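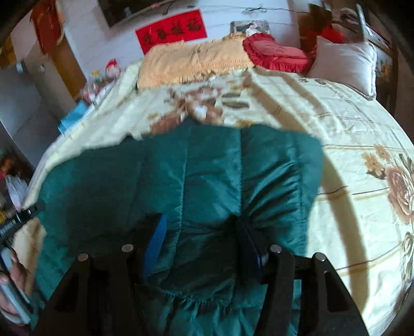
Every February I tell myself I'm going to deal with the winter coats properly, and every February I end up doing it in a bit of a rush with the bed as my work table. I know there are people with a laundry room and a long counter and a rail to hang things from. I have a bed. It's a big one, thankfully, and it's the only surface in the place where a puffer jacket can lie down flat with its sleeves out, so that's where the coats go, one after another, starting with the dark green one.

I'm fond of the green one. It has a bit of a shine to it and it makes that whispery sound when you move, so you can never sneak up on anybody in it. It's also the one that gives the most trouble when it's time to fold, which is why I always start there, before I get tired and start stuffing things into bags with my knee (we've all been there, I think!).

The way I fold a puffer now is mostly thanks to Védís Thygesen, who used to live one floor up from me and who once watched me wrestle a coat into a drawer for a good long while before she offered to help. Her mother had worked in a coat shop and there was a right way and a wrong way, and I was doing a third thing altogether. I've changed it a little over the years, but the bones of it are hers.

First you empty the pockets. I mean all of them, including the little inside one you forget about. Last year I put a coat away with half a roll of cough drops in it and I was very sorry when the cold weather came back.

Then you zip it up to the top and lay it front side down, and you smooth it out from the middle toward the edges with flat hands. Don't press hard yet. You only want the lining to stop bunching up inside, and with a quilted coat you can feel it when it settles. Take your time with the hem if yours is gathered at the bottom like mine, as that part likes to roll under and make a lump that you'll be fighting for the rest of the fold.

Next bring one sleeve straight across the back, then the other one on top of it. Védís does them in an X. I do them more like two arms folded over a tummy, and I find it comes out flatter. Then fold each side in a little, so you have a long rectangle, and now you can start leaning on it. Start at the hem and roll toward the collar, slowly, stopping every so often to let the air find its way out. If you hurry, the air just moves to the far end and you get a coat shaped like a mushroom. I've made plenty of mushrooms.

If your jacket has a hood, you can tuck the whole roll into it at the end and it holds itself together very nicely. If it doesn't, a wide ribbon or an old scarf will do the job. I tried rubber bands one winter and they left marks that took forever to come out, so I don't use those anymore.
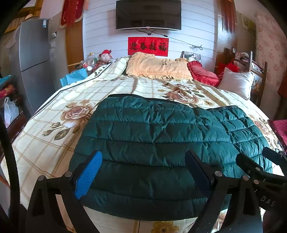
Do you have to wash a puffer jacket before you put it away for the season?

I would, if you wore it a lot, and then give it far more drying time than you think it needs. The outside is dry long before the filling is, and a coat that goes into a bag even a little damp will smell like a basement by fall. Mine get a gentle wash and then 2 days of airing, and I turn them and shake them whenever I walk past.

I should say something about bags, too, as my cousin Villads Sveinbjörnsson and I have been arguing about this for years. He's a vacuum bag man. He buys the Birum ones, gets out the vacuum, and is delighted every time a coat goes down to the thickness of a cookie sheet. And it is satisfying to watch, I'll give him that! But I've seen his coats come out again at the other end, and they look tired for a week or two. I use plain cotton bags from Colleo, the 30-inch size, and I let the coats stay a little bit plump. They take up more room, that's true. I'd still rather have a coat that's ready to wear on the first cold morning – and the first cold morning always comes when I'm already late for something.

The bags go up on top of the closet, heaviest at the bottom, with a slip of paper pinned to each one saying what's inside. I used to think I'd remember. I did not remember, and one October I had every single bag open on the bed looking for one brown coat, which had been on its hook by the door the whole time.

There's always a bit of guesswork about timing. If I pack everything too early we get another week of snow, and if I leave it too late the hooks are so full that the spring jackets have nowhere to go. This year I've split the difference. The green puffer gets folded and bagged, and the old gray wool one stays out for the cold evenings and for taking out the trash. Scarves stay out too, at least until it stops being so windy.

Still to do: the snow boots, which need a good wipe and some newspaper in the toes, and the mitten basket, where I seem to own a great many left hands. I'm going to make some tea first, though, and I'll write about the boots when I've gotten through them.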